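Workshop tips: keeping marker tracking clean

Collected by Noémie Marchal, Imumdale. Last changed Thu 27 November.

These are notes for anyone recording table work with hand-held grippers and running the files through Undedo afterward. Most bad tracks can be avoided before you press record.

Wipe the marker with a dry cloth. A thumbprint on a black square can shine under ceiling lights, and the detector drops it. Check that the bracket is straight while you're there. 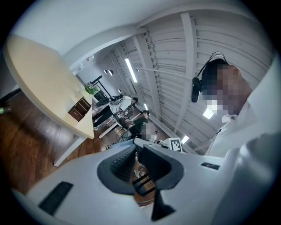

Gripper camera view, with the marker on its bracket and ceiling lights behind.

Lock the exposure. Auto exposure swings every time the lens tips toward a light, and the planner reads the lost frames as a jump in position. If you can't lock it, set the gap limit in Undedo to 16 frames and let it fill in the short ones.

Give each cube its own ID range. We had two cubes with the same IDs in February and the software swapped left and right hands for a whole morning. Seon-mi Seo now keeps the list taped inside the cabinet door.

Start the timer first, then hold both grippers still for two seconds. 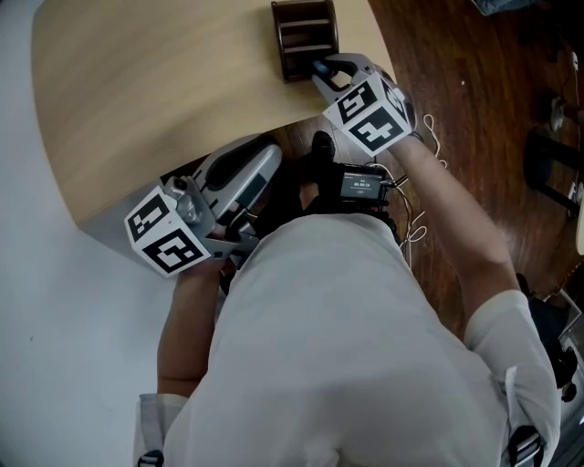 The still part gives the alignment script something to lock onto. Without it you end up matching the streams by hand — slow work, and easy to get wrong by a frame or two.

Keep cables slack enough to reach the far side of the table. Name the files before lunch. Error 101 in the log usually means a calibration file from the wrong gripper, so look there before you reinstall anything.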